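How to Fold a Small Mixed Load on One Table

A small load can take longer to put away than a big one when the pieces are all different. A shirt, a pair of socks and something with a drawstring or elastic do not stack together, and they tend to end up in a heap. The method below uses one flat table and one pass through the pile.

What you need

- A table at waist height, or a counter of the same depth
- A flat board or a large sheet of cardboard to cover it, so that cloth slides without catching
- A place along the back edge for finished stacks

Step 1. Clear the front of the table

Push anything that lives on the table to the far side. Small boxes and kitchen pieces can stay there as long as they sit in a row along the back and leave the middle open. If you already have a folded stack, put it in the same row.

Step 2. Spread the pieces out

Take the load out of the basket one piece at a time and lay each one down separately. Put the larger pieces toward the back and the socks in front, where they are easy to reach. Do not try to smooth anything yet.
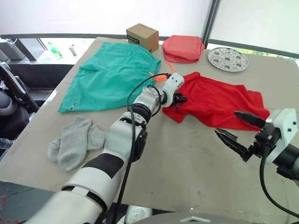

Socks in front, larger pieces behind, finished stack at the back.

Check each piece for tags, cords and elastic while it is lying open. Pull cords straight and tuck them in before folding, or they will catch on the next thing you pick up.

Step 3. Flatten the shirt

A T-shirt that has been sitting in a basket is usually bunched in the middle with one sleeve underneath. Find a shoulder seam first. Hold it, then work outward to the sleeve and down the side. Press the deep creases with the flat of your hand, starting at the center and moving to the hem. Turn the shirt face down when it is flat, fold both sides in, and fold up from the hem in thirds. For very soft knits, fold in half once more - they lose their shape in thirds. 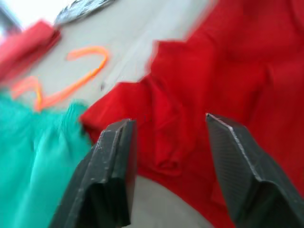

Step 4. Match the socks

Move the bigger pieces to one side so the middle of the table is open. Lay one sock flat and pull it gently from both ends until the heel lies to one side. Place the second sock on top, heel over heel, then fold the pair in half toward the toe. Léonie Gaillard, who wrote the first version of this page, rolled hers and turned the cuff over. That works too, but it stretches ankle socks over time.

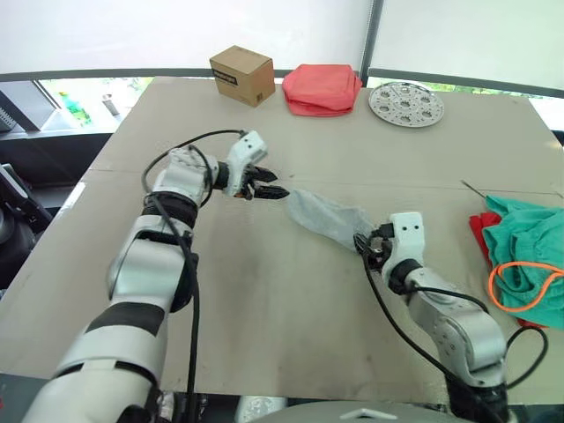 If one sock is left at the end, set it at the back of the table and carry on. Look for the other inside sleeves and pant legs before going back to the dryer.

Step 5. Stack and carry

Put the widest fold on the bottom and the socks on top. Carry the stack with one hand under it and put it away the same day.

Farndale Home Pages | Contact | Copyright Farndale | Back to top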